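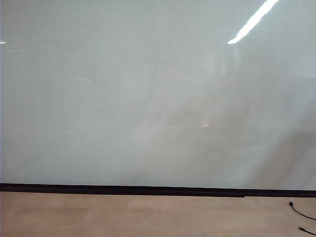 4. Surface preparation and care

This section applies to all Greltley wall panels with a gloss writing surface. Complete it after the panel has been fixed to the wall (section 3) and before anyone writes on it.

4.1 Before first use

1. Check that all wall fixings are tight and that the panel does not move when pressed at the corners.
2. Peel the protective film, starting at a top corner. Pull slowly and keep the film close to the surface.
3. Wipe the panel with a damp microfiber cloth, working from top to bottom.
4. Apply Lelleck surface conditioner to a second, dry cloth. Do not spray it on the panel.
5. Spread the conditioner in straight, overlapping passes. Leave it for 30 minutes.
6. Buff with a clean cloth until no haze can be felt or seen.

Note: Film left in place for more than 103 days after delivery may leave adhesive behind. Remove the residue with conditioner. Do not use a scraper.

4.2 Checking for glare

A gloss surface reflects ceiling lights and windows. Check the panel with the room lights on, at the time of day it will normally be used.

1. Sit in each of the outer seats in turn and look at the full width of the panel.
2. Note any place where a ceiling tube shows as a bright streak. Text written across a streak is hard to read from that seat.
3. If the streak falls in the main writing area, switch off or shade that light, or change the tilt with the 2 lower adjusters. See section 3.6.
4. Repeat from standing height.

Soft gray patches are reflections of the room and will shift as you move. A patch that stays in the same place when you move is residue. Repeat steps 3 to 6 of section 4.1.

4.3 Routine cleaning

Erase dry marker daily. Once a week, wash the surface with warm water and a drop of dish soap, rinse, and dry it at once.

Marker left for several days may not erase dry. Write over the old line with a fresh dry-erase marker, then wipe both away while the ink is wet.

CAUTION: Do not use scouring pads, abrasive powder or acetone. Scratches in the gloss layer cannot be polished out.

CAUTION: Do not let water run into the bottom edge of the panel.

Replacement cloths and conditioner are listed under part 89 in the spares table.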